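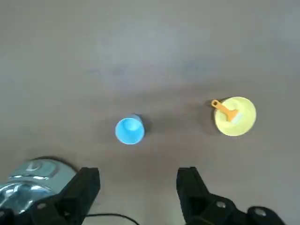
Blue cup, yellow plate, and the gripper over the table

Re: [chores] Can they clear a table yet?

Hi all,

On Mar 22, 2023, Usha Reddy wrote:
> My sister in Salstead swears we'll have a machine doing
> the dishes by May. Is anyone on Plurkness close to that?
> I'd settle for one that clears the table!

By May, no – sorry, Usha! I've been at this table-clearing business every evening (my family has opinions) and I got 20 tries in last night. The cup went into the bin on most of them, and I was so pleased I called my husband in to look, and of course it missed the next 5.

The plate is another story. It's low and flat, so the fingers want to slide over the rim, and then there's the orange thing lying across it with its handle sticking out over the edge. Do you take that off first, or lift the lot and hope? I'd take it off first. The Rosix planner wants the plate every time.

Has anybody tried the Naidu fingertips on thin rims? I'd love to hear before I order a set – they want 602 for the pair, and that buys a lot of dish soap.

Meanwhile I'm still washing up by hand.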